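Course Handout: Planning and Buying Equipment for Automation Projects
Unit 2: Budgeting for handheld gripper collection

Read this before the budget exercise. It assumes you have finished Unit 1 and know the difference between capital items and running costs.

1. Start with the task list

Write down the tasks before you open a catalog. A station that will only ever record work at a sink needs a counter, a basin, a faucet and the small items people keep near them. A station that has to cover a whole apartment needs far more floor space and a larger stock of household goods. Most overspending in student budgets comes from buying for tasks that were never on the list.

For each task, note the following:
– where the operator stands
– which objects are handled
– whether one hand or two are needed
– whether the work is near water
– how long one recording lasts

The last point drives the battery and storage lines, and it is the one most often left blank.

2. The handheld set

Two-handed work needs 2 grippers per operator. Price them as a pair. Spare fingers and pads go on a separate line under consumables, and so do printed markers. Some suppliers quote the gripper without the camera or the mount, so read the quote line by line and ask for the missing parts in writing.

Bathroom sink task, two handheld grippers 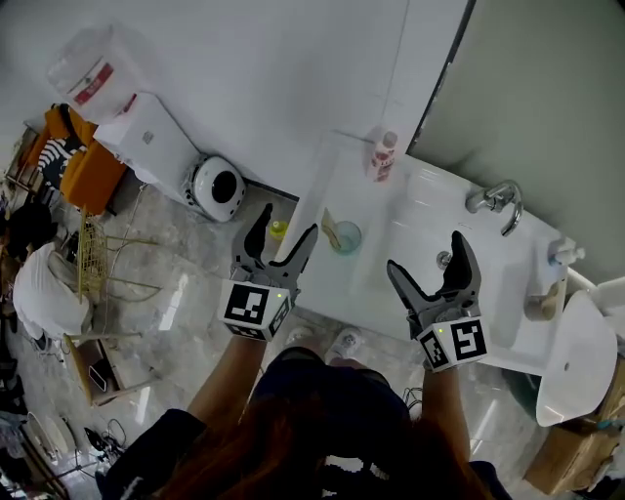
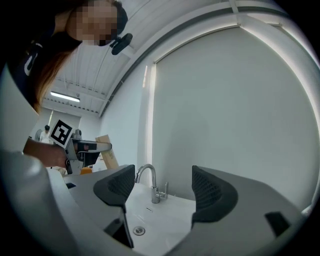
For the exercise, use the quote from Clellex. The price is $3851 for a complete set for one operator, with both grippers, mounts and chargers included. Shipping is extra. The competing quote from Navudo is lower on the first page but leaves out the chargers and the head camera. Add these before you compare the two.

Do not average the quotes. Pick one and explain the choice in a sentence or two.

3. The room

Rooms are usually cheaper to borrow than to build. A working bathroom or kitchen already has plumbing, light and clutter, and clutter is useful if the robot will later work in ordinary homes. Building a mock sink costs money for the counter, the basin and the drain, and you still have to dress it.

If you borrow, budget for:
– a cleaning fee
– replacement of household items
– extension cords and cable covers
– time to set up and pack away

Setup time is paid time. Students tend to enter it as zero.

4. Running costs

The Wuyts worksheet (attached to the course page) has 11 rows for running costs. Fill in all of them, even when the entry is zero. Operator pay will be the largest row in nearly every plan. Storage comes next if you keep raw video from several cameras, and it grows every week the project runs – a one-time figure in this row will be marked wrong.

Finger pads wear. Enter a replacement interval and say where you got it. If the supplier gives no interval, use your own estimate and label it as one.

5. Order of purchase

Buy one set first. Run it through the full task list, including the awkward tasks, and write down what was missing. Then order the remaining sets. A bulk discount looks good on paper, but a mount that fits badly is the same problem on every unit you bought.

The Sikodico case in the reader shows a team that ordered everything at once and spent much of February waiting for adapter plates. Read the delivery table in that case closely. The lead times for cameras and for grippers are different, and the plan treated them as equal.

6. What to hand in

Hand in the completed worksheet, your task list, and one page of notes on the supplier choice. Put the contingency on its own line and do not spread it across the other rows. State the currency and whether tax is included. Plans without a task list will be returned unmarked.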